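Print this page | E-mail this page
Shares: 19 | Comments: 8

4.2 The card between two hands

We began the Clilelbridge sessions thinking mostly about the tray. We wanted to know how people choose a slot, whether they fill the near end first, and what they do with a card that could go in two places. All of that is covered in Section 5. But what held our attention from the first morning (and still does!) was the short stretch before any slot is chosen, when a card is passed across the table and is, for a moment, in two grips at once.

The Bostari deck we used has 627 cards. In the coded sessions we logged 2449 passes, a pass being any move of a single card from one side of the table to the other. Dropped cards were logged separately and are not included in that total. The tray for these sessions was the Zorance pattern, a light brown wooden organizer with narrow slots on either side of a central partition. It was set well in from the edge so that both sides could reach it, and the session laptop stood behind it, open toward the sorter.

We had worried that the laptop would get in the way. It did, a little, and in a very interesting manner. Cards tended to pause near it. People hold a card up over the front of the machine, where it can be compared with whatever else is in the hand, and only then let it travel on. Figure 3 gives the layout: the tray stands empty in front of the laptop, and a small beige card with a tan and brown pattern is held just above the laptop's near edge. The pause was so common that we gave it a code of its own, "hover," and went back over the earlier sessions to add it.

Figure 3. Tray, laptop and card at the sorting table.
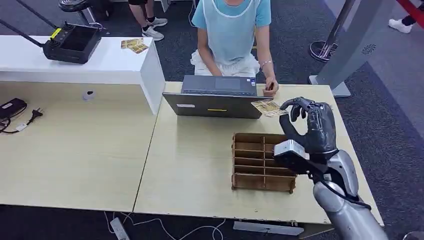

4.3 Grip and tilt

A thin card is a lovely thing to study. It is stiff enough to be pinched at one corner, yet light enough that the receiving side can take it at almost any angle. We coded each pass for where the card was held and how far it tipped from level. Level passes were rarer than we guessed. Most cards went over at a slant, with one end lower than the other, and the receiving grip closed on the lower end.

The receiving grip itself came in two main forms. In the first, the card is caught by its edges. In the second, which we call the sandwich, one digit lies on the face of the card and the others come up from beneath. The sandwich covers part of the picture side, so it costs the receiver a clear look at the design, but it steadies the card well. Figure 4 has a sandwich grip on a card tilted down toward the left; the slightly rounded corners and thin white border are easy to make out at this distance. Borders helped our coders a great deal, as a pale rim shows the slant of a card even when its face is half covered.

Figure 4. Sandwich grip on an offered card.

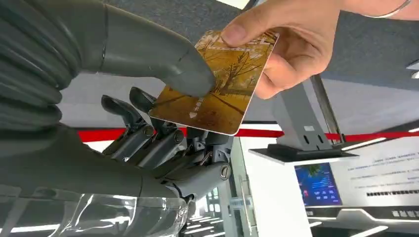
Sherif Kamel, reading a draft of this section, objected that we had made too much of the receiving side, and that the giver decides the tilt long before anyone reaches for the card. We think this is a very good point. Our codes start at first contact, so the giver's part is mostly lost to us. A second pass through the recordings, planned for January, will start the clock when the card leaves the giver's pile.

Related items
Muriithi: Slot choice in shared trays
Zorance tray, drawings and cutting list
Bostari deck: notes on card stock and borders
Clilelbridge sessions, coding guide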